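Kindalow bag-hanging set, data card

3,812 recorded attempts at putting a plastic bag on a wall hook with a two-armed robot, driven by hand at the Stidevon site. Of these, 2,131 were marked as successes. I would treat that mark with care: the operator who drove the arms also gave the verdict. 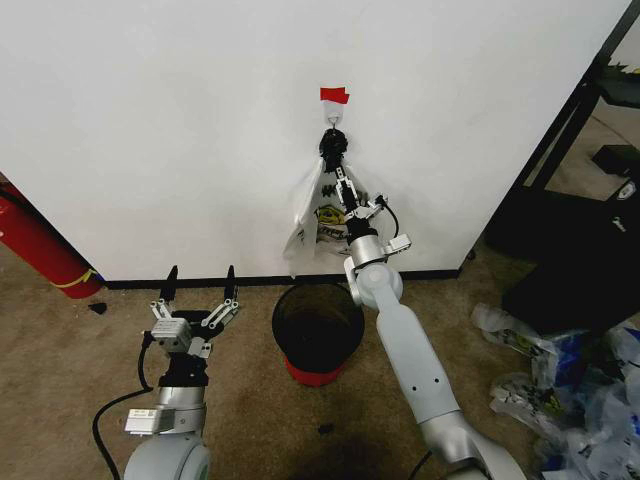
Can a model trained on this set cope with other hooks?
We have no evidence that it can. Every run uses one kind of hook, and the Caststead test covered just 40 trials on the same wall.

Known faults: 700 attempts have no wrist camera stream. Failed runs are often trimmed short, so they teach less than the total suggests. Conneely's claim that more data will fix this has not been tested.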